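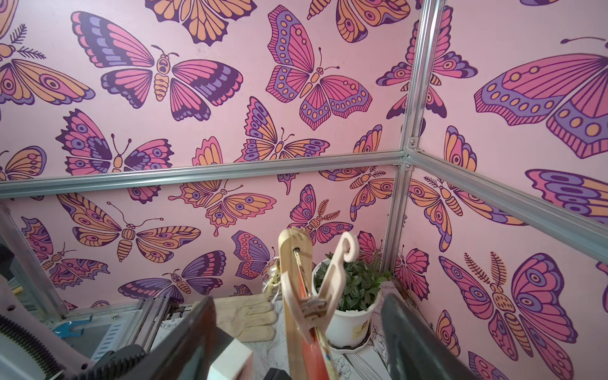 Scroll-top wooden slat with twine, and a pot plant behind it.

Olorach Scroll-Top Slat
Pale timber, red painted lower section, twine tie
$70 each, pick-up or post

Okay, I have a soft spot for this one. It's a skinny upright slat in a pale blonde wood with a curl at the top that goes over to the right, a bit like a small question mark, and I've had one version or another of it in the shop since I started Vunel. People buy it as a plant marker, or a hanger for the back door, or they just stick it on a shelf and leave it be. All fine by me!

The red section along the lower length is painted by hand, so the edge where the paint stops will wander a little from one slat to the next. I used to tape it off and it looked like a ruler with ambitions, so I gave that up. The paint is a low-sheen water-based one, two coats, and the bare wood above it gets a light wipe of oil. If you want the whole thing left plain, pop a note in the comments box when you order and I'll skip the red (same price, sorry, the shaping is where the hours go).

Up near the top there's a thin bit of metal hardware, and off the left side hangs a bundle of straw-coloured twine that frays out into a tassel. The twine is meant to fray. Give it a ruffle with your fingers when it arrives because it gets squashed flat in the post. You can trim it, replait it, or cut it off and tie on your own ribbon, and I'll happily send a spare hank if you ask.

What it's good for

I've got mine near the pot plants. The blonde wood looks lovely against dark glossy leaves, particularly if your pot is plain white and could do with some company. It'll take light things on the curl: a key ring, a little bunch of dried lavender, a pair of secateurs if they're the small kind. Please don't hang a full basket off it. It's a curl of timber and it will let you know.

It also holds its own against a busy background, which I was a bit nervous about. Pink butterfly wallpaper, floral sheet on the floor, and I reckon the slat still comes up beautifully. If your place is all neutral colours you'll be right too, the red does plenty of work.

Looking after it

Keep it under cover. A verandah is okay, a garden bed in August rain isn't. Wipe it with a barely damp cloth and let it dry standing up. A dab of furniture oil once a year keeps the grey away.

Details

Item code: 2437
Range: Grumenance
Finish: oil above, paint below
Twine: natural, uncoloured
Also in the range: the Matić peg rail (item code 796), in the same pale wood

Orders and postage

I make these in batches of 4, so if the page says sold out, leave your email and I'll let you know when the next lot is ready. Postage is worked out at the checkout. Returns are fine within a month as long as the paint isn't chipped, and you can choose a swap or your money back.

Page updated 12 August 2020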